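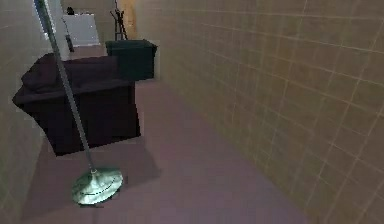 Every planner looks good in the vendor's own hallway, and one reader of our mailing list, Mofokeng, wrote in to tell us so. The message went on to say that a robot that gets down an open strip of carpet in simulation has proved that somebody can model carpet, and asked why a company like ours should be trusted any further than that.

We have kept that message on our site because we agree with most of it. Diltex makes software for testing the navigation and perception code in indoor mobile robots. We don't build robots. We don't sell a planner either, although we get asked every month. What we sell is a way of finding out where your planner and your perception code stop agreeing with each other, preferably before a customer finds it for you.

What we make

Javell is our scenario runner. You hand it a room, a start, a goal and your own control stack, and it runs the trip over and over with small changes: a chair turned a little, a lamp pole moved nearer the path, the lights brought down. The standard suite has 3,162 scenarios. We are wary of that figure ourselves. A big suite full of easy rooms is worth less than a small one that hurts, and a fair part of ours is still too easy.

Brerum is the log viewer. It lines up what the perception code believed with what the simulator knew, step by step, and marks the places where they part. It is plain software and it will not tell you why anything went wrong. We tried adding automatic explanations in version 2 and took them out again, as they sounded confident and were wrong too often.

What we don't believe

We don't believe a pass rate of 100 percent. When a customer sends us one we ask for the failures they threw away. We also don't believe that better-looking graphics fix a weak test. Our renders are soft, the edges are jagged in places, and making them prettier has never been the first thing a customer needed. 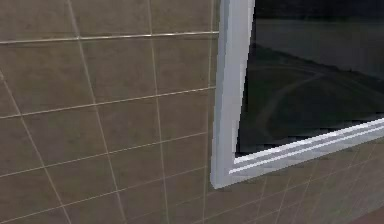 Depth estimation is where most of the trouble we see begins, and it is usually blamed on planning. A planner can only avoid what it has been told about. Give a network a wall of square tiles at a slant and it has the same corner to match again and again, so a small matching error can slide along the grid and still look tidy. Put a dark pane with dim reflections next to those tiles, in a white window frame, and you have a second problem: the code may report open space behind the glass, or a surface that belongs to the reflection. We keep views like that in the suite and we don't let customers switch them off by default - they can ask, and we will want to hear the reason.

How we work with you

A first evaluation takes 120 hours of simulator time on our machines. You get the raw logs, including the runs that make our own tools look bad. If the result is that you need real-world testing more than you need us, the report will say so. It has cost us sales.

We don't certify anything as safe. Simulation can show you a fault. It can't show you that there are none left, and we would be careful with any supplier who says otherwise.

Page last revised August 2025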